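April, spät am Abend, der Tee ist schon wieder kalt

Ich wollte eigentlich nur kurz aufschreiben, was der Tag gebracht hat, aber mir geht seit dem Nachmittag die Frage nach, die mir meine Schwester beim letzten Telefonat gestellt hat: ob so eine Maschine ihr denn nun endlich einmal die Wohnung aufräumen könne. Sie hat zwei Kinder und einen Flur, durch den man nur seitlich kommt, und sie meint die Frage ganz ernst. Ich habe damals gelacht und »bald« gesagt, und das tut mir inzwischen ein bisschen leid, denn ich glaube selbst nicht recht an dieses Bald.

Beim Projekt Lilovum geht es ja genau um solche Dinge, um das ganz gewöhnliche Wegräumen. Drei Körbe, schwarz, blau und gelb, dazu Bänder und Spiralkordeln in allen möglichen Farben, ein Metalltischchen, eine Lampe. Für mich wäre das eine Sache, die ich neben dem Radiohören erledige, ohne hinterher sagen zu können, wie. 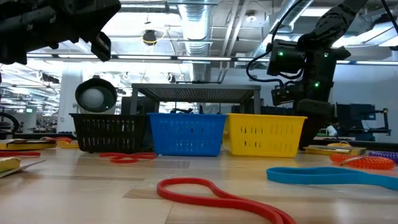 Und gerade dieses »ohne sagen zu können, wie« ist die ganze Schwierigkeit. Ein Gummiband hat keine Form, auf die man sich verlassen könnte. Mal liegt es flach, mal kringelt es sich, mal steckt ein Ende unter etwas anderem, und ich greife trotzdem hin und habe es. Ich habe heute beim Mittagessen eine Weile mit einem Haushaltsgummi gespielt und versucht, meinen Fingern zuzusehen (die Suppe wurde darüber auch kalt, heute ist offenbar so ein Tag). Man zupft, man rollt ein wenig, man merkt, dass man zwei Lagen erwischt hat, und lässt eine wieder los. Dafür müsste man einem Greifer erst einmal beibringen, was »ein wenig« heißt!

In meinem alten Notizheft, noch aus der Zeit bei Kustwood, steht auf Seite 14 ein Satz, den ich dort mit großer Sicherheit hingeschrieben habe: Erst kommt die Werkstatt, dann der Haushalt. Damals dachte ich an Kisten und Regale, an Teile, die immer gleich daliegen. Ich würde ihn heute noch unterschreiben, nur kleiner und mit Bleistift. Auch in einer Werkstatt liegt ja immer irgendwo etwas herum, das keinen Platz hat, ein Kabel, eine Schnur, ein angebrochenes Päckchen, und damit fängt das Elend an.

Die Körbe sind mir da deutlich lieber. Sie haben einen ordentlichen Rand, und ein Rand ist für zwei Finger aus Kunststoff oder Metall ungefähr das, was für uns ein Henkel ist.
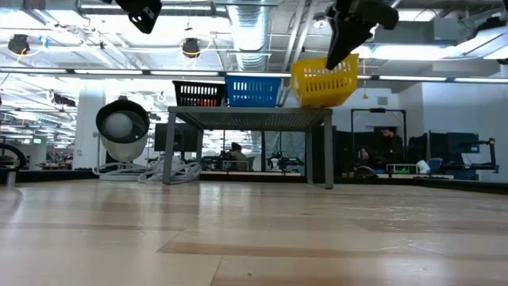
*Der gelbe Korb, am Rand gepackt und schräg gehalten.*

Daran könnte ich mich lange freuen, das gebe ich zu. Einen Korb am Rand zu fassen, das traue ich einer Maschine inzwischen ohne Herzklopfen zu, und wenn meine Schwester nur Körbe zu versetzen hätte, könnte ich ihr fast guten Gewissens etwas versprechen. Aber schon ein voller Korb ist wieder eine andere Geschichte, weil das Gewicht wandert und man es mit dem Handgelenk ausgleicht, lange bevor man darüber nachdenkt. Unsere Mutter hat Wäschekörbe auf der Hüfte getragen und mit dem Ellbogen die Tür aufgemacht. Wenn ich daran denke, werde ich sehr bescheiden.

Dann ist da noch der Blick von oben in die Körbe hinein, bei dem ich immer hängen bleibe. Im blauen eine gelbe Kordel, im gelben eine Packung aus Karton, gelb und orange bedruckt. Gelb auf Gelb, ich würde keine Sekunde zögern, aber ich weiß eben auch, was ein Korb und was eine Packung ist.

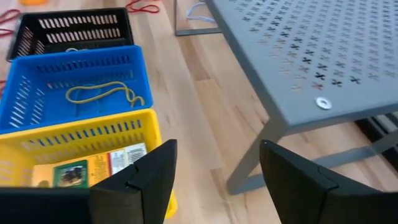 *Foto: Projekt Lilovum*

Die Packung halte ich übrigens für den leichteren Fall. Karton hat Kanten und behält sie meistens auch. Mit der Kordel möchte ich nicht tauschen, und mit dem, der sie herausholen soll, noch weniger.

Was schreibe ich meiner Schwester also? Vielleicht, dass sie einstweilen große Körbe mit kräftigem Rand kaufen soll, das hilft den Kindern auch. Und dass ich mich im Sommer selbst in ihren Flur stelle, wenn sie mir dafür ihren Pflaumenkuchen macht.

Morgen früh um 6 klingelt der Wecker, und ich muss noch die Brille suchen.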